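4.2 Connecting Gredside to your cloud account

Before you start, you need an account with the Billing Admin role and a Weserent workspace in the same region.

1. Sign in to the Gredside console and open Settings > Cloud Links.
2. Select Add Link and choose Weserent from the list.
3. Paste the workspace ID. Leave the port at 3000 unless your network team has assigned another one.
4. Select Test. The test can take up to 30 seconds.

Note: If the test fails, check that outbound traffic to the workspace is allowed, then run it again.
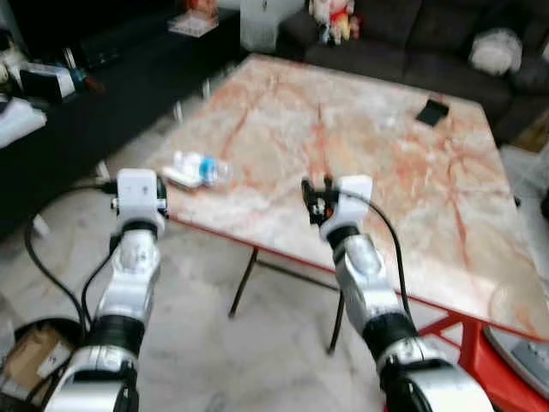

4.3 Setting storage alerts

1. Open Usage > Alerts and select New Alert.
2. Set the threshold. The default is 80 percent of your storage quota.
3. Add at least one recipient. Shared mailboxes are accepted.
4. Select Save. The alert shows as Pending until the next usage sync, which runs every 4 hours.

Caution: Deleting a cloud link also deletes its alerts. Export them first if you plan to reconnect.

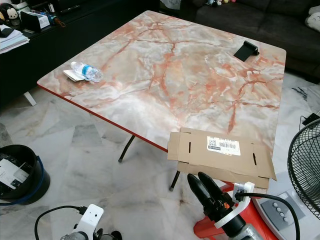 Folding table with bottle, phone stand and flattened box

To move alerts between workspaces, see 4.4, Export and Import.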